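**Sunday, bat bench, after the Priltholm double-header**

Both game bats back in one piece. The Plikilik has a flat spot on the barrel, third-base side of the label, and the end cap clicks when tapped. Marked it practice only until the cap is re-bonded. The Bañez is fine apart from the grip, which had gone slick from the knob to the top hand.

Stripped the Bañez grip. Old adhesive came off badly, so went over the handle with 400 paper, then 600, wiped down and left for an hour. Rewrapped with Drerkell tape, the thin one. First wrap bunched at the taper and had to come off again. Second try started lower on the knob and pulled harder through the bottom hand. Better. Finishing tape is the old roll, nearly out.

Weighed it again with the new grip: around 2 grams over where it was. Not worth chasing.

Catcher's mitt: relaced 2 fingers of the web, left the heel alone. Lace is stiff and will need checking after Tuesday practice. Pitching machine not looked at. Feed wheel still squeals on slow speed.

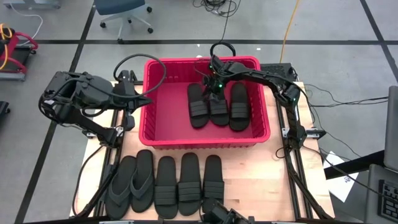
*Slides in the red basket.*

To do:

- epoxy for the Plikilik cap
- more finishing tape
- ask Priltholm whether their cage is free in October
- scorebook pencils again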